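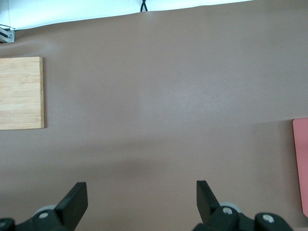

A taupe-brown work surface with a matte covering.

Berkov recalls two shades of cream blush over labeling error

Cosmetics maker Berkov is recalling two shades of its Vestum cream blush after finding that the ingredient list on some cartons left out a fragrance compound that can cause skin reactions in people who are sensitive to it.

The recall, announced in March 2024, covers the shades Dusty Fig and Warm Clay in the 10-gram compact. Both were filled at the company's plant in Zurkthorpe. Other shades in the Vestum line are not included, and neither are the powder blushes sold under the same name.

Berkov said the blush itself was made to the correct formula. The cartons were printed from an older version of the artwork, drawn up before the fragrance was changed last August. The label on the back of the compact is too small to carry a full ingredient list, so a shopper who had thrown out the carton would have had no other way to check.

The company was alerted by Gaete, a regional drugstore chain that carries the line in its own stores and online. A store employee who was restocking the display saw that cartons of the same shade had two different ingredient lists and passed the question along to the chain's buying office. Gaete pulled both shades the same afternoon.

In all, 1,000 compacts of Dusty Fig and 1,000 of Warm Clay were shipped with the wrong carton. Berkov said 235 of them had been sold by the time the shades came off the shelves. The rest are being sent back to Zurkthorpe, where they will be repacked.

No serious reactions have been reported. One customer wrote to the company about redness on both cheeks that went away after she stopped using the product — Berkov said it could not tell whether the fragrance was the cause.

Customers who have one of the recalled compacts can return it to any Gaete store for a full refund, with or without a receipt. The shade name is on the underside of the case. Online orders can be returned by mail with a prepaid label, which customers can request through the Berkov website. Opened and partly used compacts will be accepted.

People who have used the blush without trouble and have no known fragrance allergy do not need to do anything, the company said. Anyone with itching, swelling or a rash should stop using it and talk to a doctor or pharmacist.

Berkov has added a second check of carton artwork before each print run. The company expects to have both shades back in stores later this spring in corrected cartons, marked with a small green dot next to the bar code. The price will stay the same.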